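Notes for the table-clearing set, `skalau-table`. Started in March, still moving stuff around in here so expect gaps.

Task is the boring one everybody has at home: a white table with odds and ends on it, one cream plastic bin, things go in the bin. Groceries, kitchen bits, desk bits, a toy or two. No "right" order unless the episode note gives one.

## What's in the folder

- 556 episodes, one folder each
- `notes.txt` per episode -- what was on the table, what was asked for
- `items.csv` -- master list of objects, with the nicknames we use
- `layouts/` -- starting layouts, hand-drawn then scanned, sorry about the handwriting

Two tables of contents floating around, use the one in `items.csv`. The other is from Cormier and is older.

## The bin

Always called `bin` in the notes, never "box" or "tub" (a few early ones slipped thru, search for all three). Cutout handle in the side. Goes wherever the layout says, and the layouts do put it on different sides.

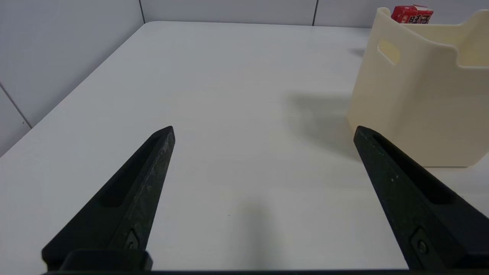

Does the bin have to be empty at the start of an episode?

Only if the note says `bin: empty`. Plenty of layouts start with something in there already, and that item stays put unless it's named in the ask.

## Objects

Short names, lower case, no brands:

| name | group | remark |
|---|---|---|
| `carton_red` | groceries | small drink carton |
| `can` | groceries | any can, see below |
| `bun_green` | groceries | looks like a peach bun, orange on top |
| `apple` | groceries | red and yellow |
| `server` | kitchen | green handle, yellow head |
| `cube` | toys | Rubik's cube |
| `case_gray` | desk | slim, barcode label on it |

Not the full list. Full list is in the csv.

`server` was `spatula` until Sanaa Alaoui went through and renamed it. Old name still shows up in 4 note files, leave them, the loader maps it.

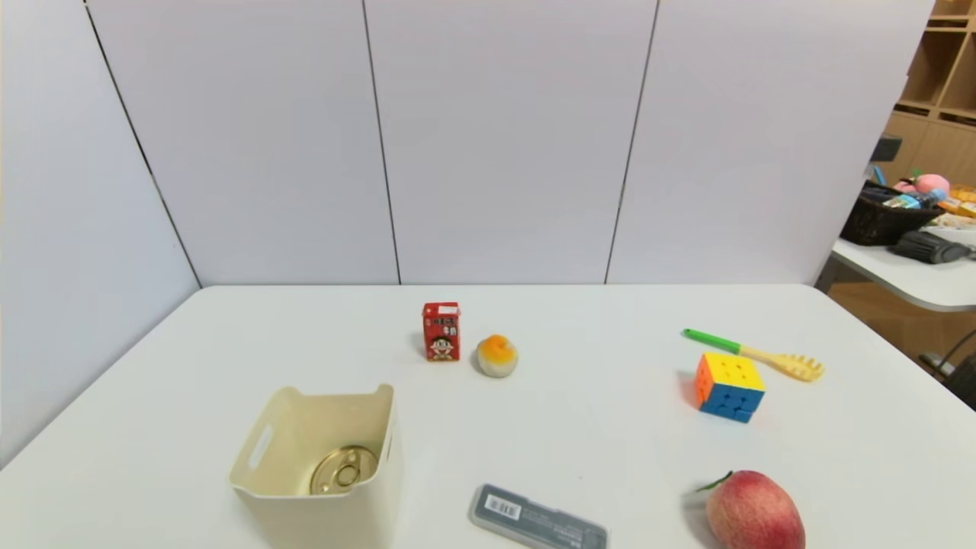 *Bin at the front left, red carton toward the back, cube and pasta server on the right.*

## Asks

Plain sentences, one per line. Typical ones:

- put the can in the bin
- clear the groceries, leave the desk stuff
- everything off the table
- cube last

"Clear the groceries" means the `groceries` group and nothing else. Kitchen tools are NOT groceries, we argued over this at Fuken and that's where it landed.

`case_gray` counts as desk even when it's sitting right up next to the food. Go by the group column, never by where the thing is lying.

## Cans

Needs its own section, unfortunatly. A can in the bin is fine standing up or on its side, both count as done. Don't mark an episode down for a can lying flat. What doesn't count is a can propped on the rim, even if it looks like it'll stay.
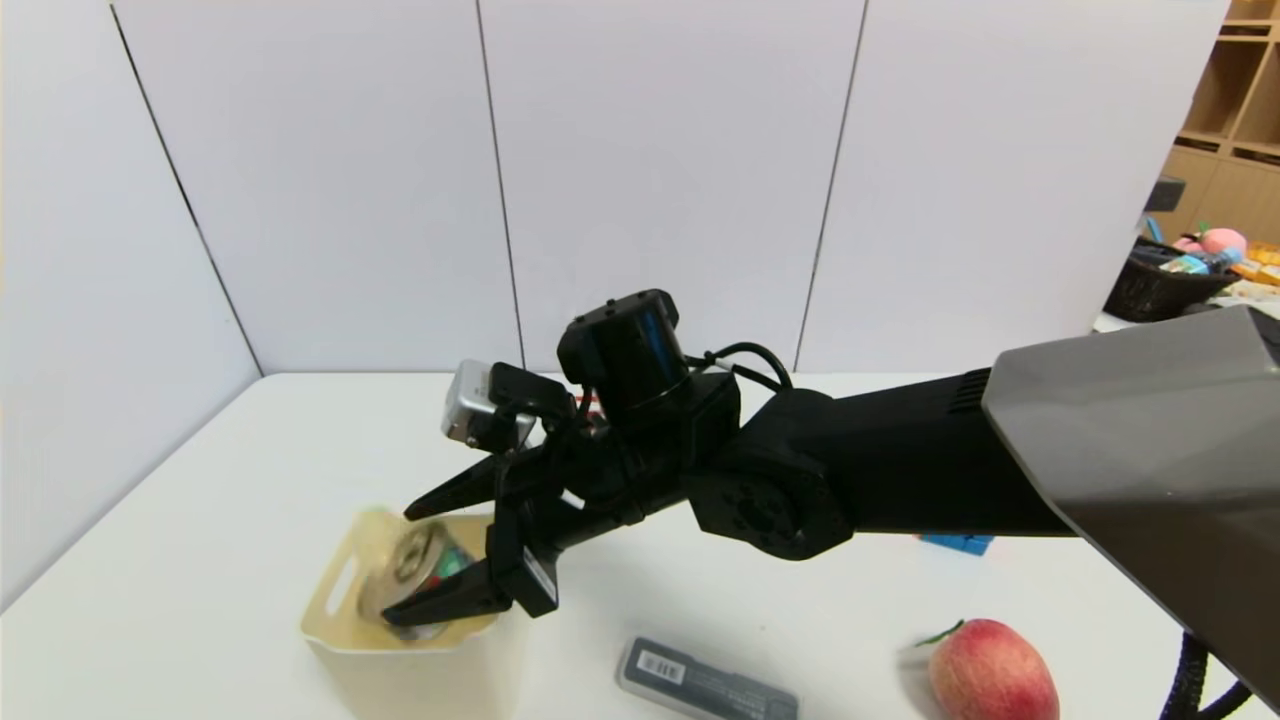 Same rule for the carton, by the way. In is in. If it leans on the wall of the bin but the bottom is inside, mark it `in`. If half of it hangs over, mark it `partial` and write a line in the note so the next person doesnt have to guess.

## Known problems

- Some 2 percent of notes have no `group` line. Filling these in when there's time
- `layouts/` scans from Jendum are rotated, all of them the same way
- The apple sometimes goes by `fruit` in the notes. Same apple
- "Tidy" and "clear" used as if they mean the same. They do, here

## Changes

- moved `cube` from desk to toys
- split `carton` into `carton_red` and the rest
- dropped the "neatness" score, no two people gave the same number

Questions or missing notes: Sanaa Alaoui keeps the csv, ask there first. Send the episode folder name with it please, a screenshot of the note on its own is hard to trace.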